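The Great Snack Cabinet Clear-Out, Room 659

Posted 2024-04-28 by Ya-wen Yang

Hello from the sixth floor! If you've come up for a coffee lately you'll know the gray cabinet in 659 has been having a bit of a moment. It's the low one with the big flat top, the one everybody leans on while the kettle boils, and until this month I'd have told you it was full. It was certainly heavy. Harish Katiyar and I finally gave it an afternoon.

A quick word on how it got that way. We moved over from the Verbruggen building in January, and the snacks moved with us in whatever was closest to hand. The bottom drawer ended up with crackers, tea, two packs of paper napkins, a bike light, batteries of unknown age and a birthday banner that says HAPPY BIRTHDAY DAVE. We don't have a Dave. The top drawer was the "good" drawer, meaning it had chips in it, meaning it was usually the one standing open.

The plan was to empty the bottom drawer right out, wipe it down, and only put back things a person might want to eat. I love an empty drawer. There's so much room in there! I had honestly forgotten how deep that one goes.
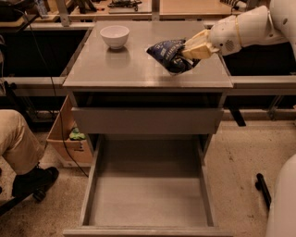
Harish wanted to go straight on and line both drawers with that rubbery shelf stuff, and I wanted lunch, so we had lunch. Over noodles we agreed on the rules, which I'll put down now so you can all argue with me about them by the coffee machine.

Top drawer: anything in a bag. Chips, pretzels, nuts, the seaweed things. If you open it and don't finish it, put a clip on it. I've bought clips. There were 90 in the pack and that was the smallest pack they had, so please use them, take some home, give them to your kids.

Bottom drawer: boxes, tea, and the big refill packs. Heavy stuff down low, in other words - Harish has opinions about this and I've learned to just nod.

On top: as little as possible. I'd like a bowl for sharing and maybe whatever bag we're sharing out of it, and that's my limit. The top of a cabinet fills up by itself if you let it. At the old place we had a microwave, a fern and a stack of Skorndale catalogs up there, and to get at the chips you had to move the fern.

I should say something about the bowl, as three people have asked. It's just a plain white one. I tried a bigger salad bowl for a week and all that happened was that everyone ate more, me included, so we went back down a size. White is good because you can see when it needs washing, and on that gray top it looks rather smart! I also like that it's nothing special, so if it goes home with somebody by accident I won't cry.

As for what goes in it, we're still on whatever was left from the last order. Dark blue bags, mainly. Some of you have told me you liked the old ones better, and I hear you, but they came in cartons of 300 and we were still eating them long after we'd all gone off them. Small orders from now on.

A bowl and a bag up top, and the upper drawer pulled partly out. 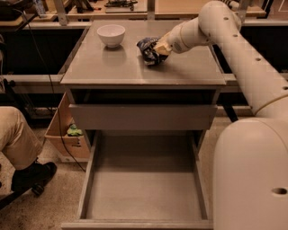 Office Life Team, Didutico (Rumbridge site)

I've been asked what the cabinet is and where to get one. Sorry to disappoint, but it came with the room. It's a plain gray thing and a little scuffed along the front edge of the top, and I've stopped minding that. Harish measured it for the drawer liner and got 89 centimeters across, then measured again and got 90, and ordered the liner for the bigger number on the grounds that you can always cut it. It hasn't come yet. When it does we'll do both drawers in one go, so don't be surprised if you find your pretzels in a tote bag for half a day.

Some odds and ends while I've got you:

The banner is on the shelf by the door if anybody knows a Dave.

Tea is staying where it is for now, even though I said bottom drawer. I moved it and got two complaints before I'd even sat down, so it's back by the kettle until I find the courage.

Somebody keeps asking for a fruit option. Yes! I'd love that. Bananas don't do well in a drawer though (ask me how I know), so it'll have to be a second bowl, and then I'm breaking my own rule about the top. Let me think about it.

If you finish a bag, please don't fold it up very neatly and put it back. I know who you are. It looks like a full one and it breaks my heart every time.

Please push the drawers shut with your hand and not your knee.

Snack requests go on the sheet on the side of the fridge, and Harish puts the order in at the end of the month. He can be talked into most things, but he's firm about anything that melts.

I'll add more pictures once the liner is in.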